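Bench notes for collecting kitchen demonstrations, 2026-10-30. Written for anyone taking over a two-arm station, and kept with the Skumero task sheets.

## Before a session

- Wipe the gripper fingers with a dry lint-free cloth. Dish soap leaves a film that changes the grip on glazed cups.
- Clean the wrist camera lenses. A thumbprint is easy to miss on the preview and obvious in training.
- Home both arms, then check that open and closed readings match the values on the task sheet.
- Fix the exposure and white balance. Auto settings drift when an arm passes over a dark cup.
- Run six throwaway episodes. Delete them.

## Choosing dishes

Use real tableware with different rims, handles and glazes. Thrift stores are the cheapest source. Avoid anything with a chipped rim; the chip grows and the fingertips get scratched.

Mix plain and patterned pieces. A set of identical white mugs gives a policy that works on identical white mugs. Jintana Siriwan keeps the Rattanakul set in a padded crate, with the weight of each piece written on masking tape under the base. Remove the tape before recording.

Bowls belong in the mug tasks as clutter even when they are never picked up.

## Layout

Move every dish between episodes. Small shifts count, but every 15 episodes make a large change: swap the left and right sides, turn the handles away, put something partly behind something else. Do not mark positions on the tabletop with tape or pencil. The model will use the marks.

Leave some crowded layouts in. If the operator can do the task cleanly, the episode is valid.

## Gripping a mug

Two grips are worth recording separately:

1. **Rim grip.** One finger inside the opening, one outside. Lower straight down, close slowly, lift. Stop the inner finger well short of the bottom.
2. **Handle grip.** Better for tall mugs. Rotate the wrist before descending, never during.

Tag the grip in the episode name. Anong Nakpan tried sorting them afterward from joint data and it took longer than the recording had.

Approach at one steady speed. Operators tend to pause above the rim to line up, and the pause gets learned. If you need to pause, practice the approach first and record the second try.

## Keep or discard

Keep an episode with a small correction in it, such as a slipped finger followed by a clean regrasp. Discard it if the operator took a hand off the leader arm, if a camera dropped frames, or if a person reached in to straighten a dish.

Ellico's export script does not check for dropped frames. The Asisa viewer does, so open each batch there first.

Stop after 40 episodes and change operators. Paths get shorter and sloppier past that point. The current target is 3000 episodes for the cup tasks, with the grips split evenly.

## Cables

Secure slack at the elbow and leave enough for full wrist rotation. Check the loop with the arm at its far reach as well as at home.

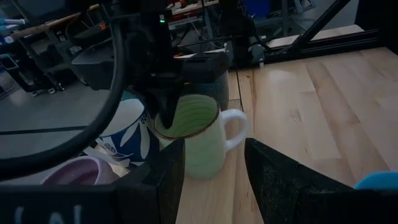
**Should failed grasps be saved at all?**

Save them in a separate folder, labeled as failures. They are useful for training a success detector, but they should stay out of the set used to teach the grasp itself.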